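Clear film, mixed contents: packing small goods at Larnwood

July 2021

Giteck's packing room occupies the back third of a low brick building at Larnwood, on the Modville side of the rail line. It handles small household goods for retailers that don't want to run their own bagging: kitchen gadgets, bath toys, stationery, replacement parts. The room's lead packer has been on the benches for 12 years and agreed to talk about film, which is the part of the job she is asked about least and has the most to say on.

She began with gauge. Most of what leaves the room goes out in clear bags, and the thickness of the film sets nearly everything else. "People look at a bag and see a bag," she said. "I want to know the gauge, whether it's cast or blown, and how it was stored. A carton of film that's sat against a warm wall all summer is a different material."

Thin film is cheaper and takes up less room in the carton, but it clings to itself and is slow to open. Heavier film opens cleanly and stands up on the bench, and then holds a crease wherever it has been folded. The room keeps both, and the choice is made on the shape of the item before anyone looks at the price.
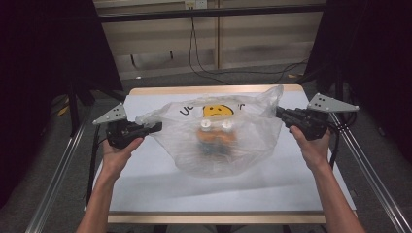
Soft, loosely filled bags are the ones she regards as the real test of a packing bench. A rigid carton has faces and corners that can be squared to an edge. A loose bag has none that stay put, and the item can settle anywhere inside it. With the smiley bag, she said, the orange item with the two round white caps can be made out well enough through the film, but the lettering beside the face has gone into the folds, with a U on one side and a small r on the other and the rest lost. "If the customer wants the print read, the film has to be pulled flat over something. Leave it loose and the colour comes through and the words don't." Her preference is to handle such a bag from both sides at matching height, so that the load stays between the two points of contact and the film isn't dragged across the contents.

The bench surface matters as well. She favours white for clear film, on the grounds that an edge or a small tear shows up sooner than it does on bare timber. Gloss is a nuisance under overhead light. Highlights on the folds can be mistaken for a split, and a packer new to the work will reject sound bags until the eye adjusts.

Asked how much air should be left in, she was specific. For bagged goods going into an outer carton, she wants enough slack that the film can move when the carton is pressed, and no more. "A tight bag splits at the corner of whatever's in it. A puffed one takes the space of 2 and bursts at the seal. You press it down with the flat of the hand, you fold the neck over, you're done." Vent holes help, but not every customer will accept them, particularly for anything that must be kept free of dust.

The room logs its rejects by cause. In the most recent audit of clear-bagged lines, 1373 bags were checked. Split seals were the leading fault, followed by labels applied across a fold. She considers the second one avoidable. A label put down over a crease lifts as soon as the film relaxes, and the barcode then reads badly or not at all. The bench instruction is to smooth the label area first, apply from the centre and leave the neck of the bag until last.

Printed bags bring a separate difficulty, as the artwork is normally approved on a flat proof. Giteck now asks customers for a filled sample before a print run is ordered. The practice came in after a Melnyk line of bath goods, on which the logo sat neatly on the proof and ended up in the gather on every filled bag. The artwork was moved down by roughly 2 centimetres and the bags were reprinted.

Recycling was the last subject. Soft plastics are collected in a cage by the roller door, sorted by clear and printed, and baled when the cage is full. Paper labels have to come off first. She would like to see labels made from the same material as the bag, and a trial is planned for September if the supplier can match the adhesive.

"It'll come down to the glue," she said. "It generally does."

Related items
Choosing a bench height for mixed packing
Label adhesives on cold film
Outer cartons: when single wall is enough
Baling soft plastics on a small site

We use cookies to remember your settings and measure site traffic. Accept | Manage preferences

Contact us | © Giteck 2021 | Back to top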